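Lunch boxes, tape and a lot of shouting: a term with the Pitorley gripper club

It is ten past four and the noise in the design and technology block is already considerable. Bags on the floor. Somebody's crisps. A bench covered in screws that nobody is meant to touch, and which three different people are touching.

Pitorley School has had a robotics club for years, mostly of the small-cars-that-follow-a-line sort. Good fun, and the little cars still come out on open evening. But since January the older half of the club has been doing something else. They are teaching a gripper to pick things up. Kitchen things, mainly. Tubs, boxes, the odd spoon.

It sounds dull. It is not dull when you are in the room.

The tool is hand-held, two fingers on the end and a camera looking down over them. You carry it about, you squeeze, the fingers close, and the camera records what you did. Do that enough times and you have something a robot arm can learn from. The arm itself lives at the Lazaridis workshop across town and the club gets to visit it twice a term. The rest of the time it is just the students, the gripper and whatever came out of the cupboard.

"You think you know how to pick up a lunch box," says one of the Year 12s, who has been at it for most of the afternoon. "Then you try it with two fingers and no thumb."

She has a point. I had a go. Pushed a tub clean across the table and off the far side, to general delight.

What they are working towards is the Zodier Cup, a schools contest held each spring. Clear-the-table is this year's task. Teams get a table with containers on it, lids on, and the arm has to shift them to a tray without tipping any. Points for each one landed. Points off for droppping. The organisers don't tell you which containers in advance, so the club has been raiding every kitchen it can get at.

Round ones are a pain. Clear ones are worse. A clear box on a pale table is a hard thing for a camera to make out, all edges and reflections, and the club has lost whole sessions to arguing about lamps. One faction wants the blinds down. Another says the contest hall will have windows, so why practise in the dark? The blinds go up and down a lot.

Then there is the grip. Bare plastic fingers slide. Everyone agreed on that by the second session. What to put on them has been the great debate of the term - rubber from a bike inner tube, foam from a packing box, a washing-up glove cut into strips. The glove was good but it went sticky. The foam was hopeless. Black tape won in the end, mainly on the grounds that there was a lot of it.

Tape wears out, though. It creases, then it lifts at the bottom, then bits hang off it, and then you get a rude note in the log book. The log book is worth a page of its own. It's an old exercise book with a coffee ring on the cover and every run goes in it, who held the tool, what they picked up, what went wrong. "Slid." "Slid." "Good one!" "Slid, and Provavitz is rubbish."

Provavitz, I should explain, is the name of the program. Two of the students wrote the first version over the Christmas holidays and named it after a town in a board game they had made up. It sorts the recordings into keepers and rejects. In the early days it rejected nearly everything, including several runs that everyone in the room had cheered. It has calmed down since. There is still a feeling that it holds grudges.

The teacher in charge mostly stays out of it. Orders the tape. Unlocks the cupboard. Stepped in once, over the lamps, and was ignored.

I asked a few of them whether they wanted to do this for a living. Mixed answers. One is set on engineering, one wants to be a vet and says picking things up gently is good practice for that, one only came because a friend did and has now missed football for it since half-term. The youngest, allowed in early after a lot of asking, wants to know if the gripper could be made to do homework. Not this year.

By half past five the bench has been wiped, sort of. The last run of the day is a tub with a clip-down lid and it takes three tries to get it up straight. The log book says "OK, but new tape PLEASE". The contest is in March and there are two sessions left before it. They would like more. They would also like some more lids, as theirs keep going home with people's lunches.

The club meets after school in the D&T block and is glad of any old food containers, any shape, so long as thier lids still fit.

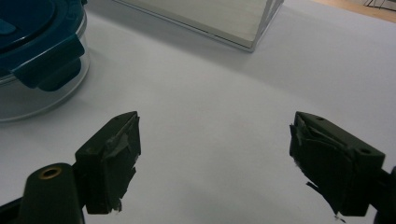
Worn tape or padding on both fingers, with a tub and a box waiting their turn.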